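Home | News | Events | Join | Newsletter archive | Contact

Bench space and the spring repair days

The repair days at Iltside start again in April and run through to the end of the season. Doors open at 9:30 am and we take the last item at 2 pm, so that whoever is on the benches can finish by three. Last year we were still soldering at a quarter past five on one occasion and the hall had another booking.

Items are logged at the front desk as before. You get a ticket, you wait your turn, and you sit with the repairer while the work is done. We don't take drop-offs. Adanech Teshome is on the desk for the first two sessions and will turn away anything with a petrol motor, anything with a gas fitting, and microwaves. Please don't argue with her about the microwaves.

Lamps and toasters made up most of the queue last season, followed by clothing. We mended fewer chairs than the year before, mostly for want of clamps. Igor Duda has since bought 29 second-hand bar clamps from a joinery that was closing down. They need cleaning and some of the pads are missing, but they hold. If you have a chair with a loose joint, bring it along, and bring every piece that has fallen off it, including the small ones. Glue-ups have to stay overnight, and chairs are the one exception to the rule about leaving things with us.

Sewing moves to the room beside the kitchen, where the light is better in the morning. Niloufar Ansari will have two machines set up and can do zips, hems and torn pockets. Wash the garment first. She can replace a zip in a jacket if you bring the new zip with you, measured against the old one. We keep a box of odd colours but the lengths never seem to match what people need.

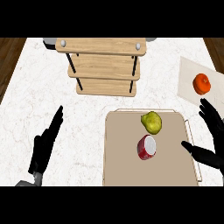 Iltside Repair Club, Household and Furniture Group

Shelving and small furniture are being handled as their own group this season. Jarosław Krawczyk will look at flat-pack pieces, wobbly racks, drawers that stick and shelves that have started to sag. A sagging shelf can often be turned over and put back, and that takes ten minutes. Stripped screw holes in soft timber get a glued dowel and a fresh pilot hole. Particle board that has swollen from a leak is past saving in most cases and he will tell you so at the desk.

If the piece is too big for the car, bring measurements and the broken part. He can usually make up a replacement cleat or peg from offcuts.

A note on finishes. We stock one water-based clear varnish and one hard wax oil, both in small tins, and you pay for what you use. Neither is dry enough to carry home the same day. Take the oil home in a jar and do the coat there, in a shed or on a balcony, and lay the rags out flat outdoors to dry. Do not scrunch them up in a bin, as oily rags can catch fire by themselves.

The season's takings from the donation tin came to $3,637. From that we paid the hall hire, electrical testing tags, a new iron and 50 metres of lamp flex. The remainder is set aside for a second test unit, so that the electrical queue can run from two benches.

We are short of people for the tool library on repair days. The job is checking things out and back in, and wiping them down. It suits someone who can manage two hours at a time. Jolanta Krajewska has the roster and the key to the cage.

The jigsaw borrowed in the last week of the season has not come back. It has a green cord.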